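Florilow Visit Log, after four months of home care shifts

I do home health visits, mostly wound care and med checks, and I bought the Florilow with my own money after a coworker, Jamila Patwary, got written up over a visit time she couldn't prove. She'd been at the house. The agency's system said she hadn't, and it was her word against a timestamp. I wanted my own record after that!

So, the app. I love it. You tap once at the door and once when you leave, and it saves the time and a short note. Entries lock after 31 minutes. Any change after that shows up as an addition with its own time, so your first version stays put. If you've ever worked somewhere that "cleaned up" charts before a survey, you know why I got a little giddy about that.

It exports to plain PDF. I have 128 visits in mine and the whole file took nine seconds. My friend Hazel Strickland does billing compliance for a hospice and she read through a sample and liked that the edit history prints right on the page — she didn't have to ask for it.

Gripes. The mileage screen is clumsy, and the text on the summary page is tiny on my phone. I tried Plalton before this one and its mileage was much better, but it let me rewrite a note from weeks back with no trace, so it was useless for what I need.

Please be careful about patient information. I use visit numbers only, never names or addresses, and I asked our privacy officer before I started. Some agencies won't allow a personal log at all, so check your policy first. It won't stand in for a lawyer either.

Setup took one evening. Turn on the automatic backup in December or whenever your phone plan resets, and pick a color tile for each client so the list is easy to scan. 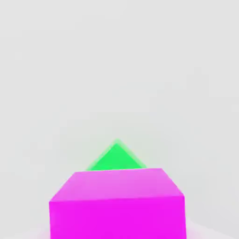 I'm on the paid plan now and I'd pay for it again. If they fix mileage I'll come back and update this.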